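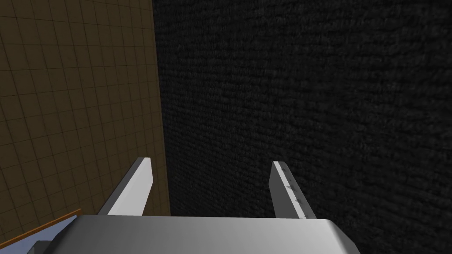 The owner of the Plirnby secondhand bookshop has a rule about cookbooks: if the chocolate cake page isn't sticky, she pays less for it.

"A clean cookbook was a gift," she says. "Somebody's aunt meant well."

She bought the shop in August, along with 3,335 books and a cat the paperwork didn't mention. Since then she has sold 400 of the books. The cat remains.
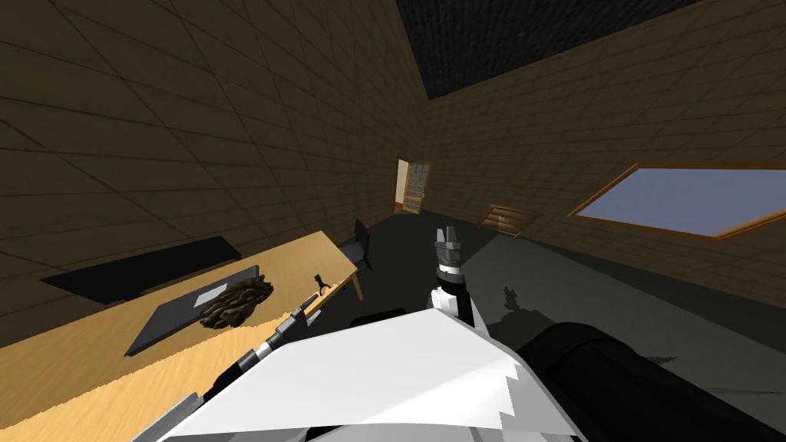 On pricing

Her system is penciled inside the front cover and follows no logic she is willing to defend. Diet books are a dollar. Poetry is whatever the customer looks able to stand.

"I had a man haggle over a 22-cent bookmark," she says. "I respected him enormously. I did not lower the price."
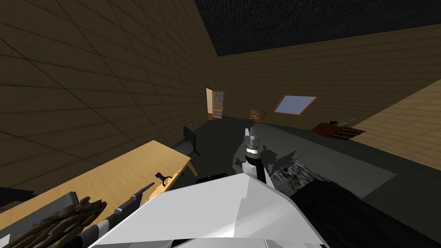
What does she turn away? Encyclopedias, mostly, and anything that smells of basement. People bring them in wheelbarrows and leave offended.

She does admit to a soft spot for old travel guides, the more out of date the better. Her favorite recommends a hotel in Mistari for its "tolerable soup." 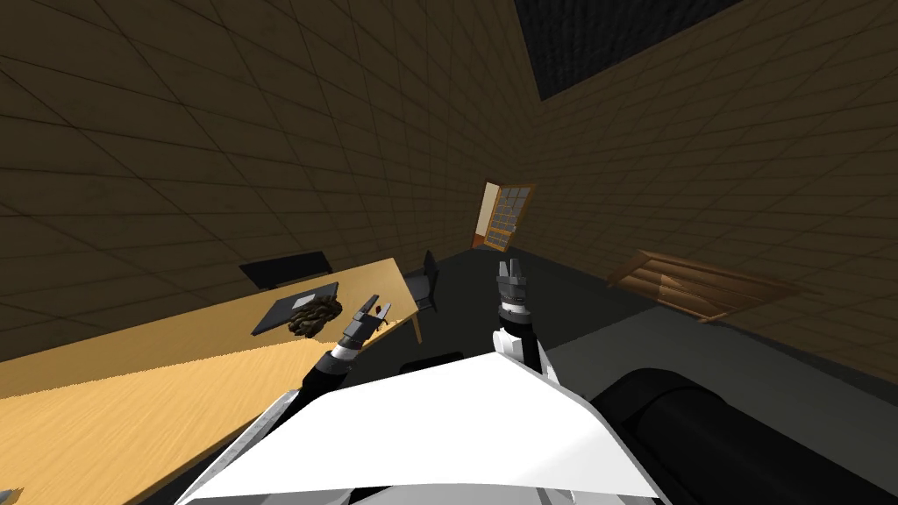 She has looked for the hotel online and found only a parking garage. The guide stays behind the counter, priced at $2,154, and one customer has already asked if that includes tax.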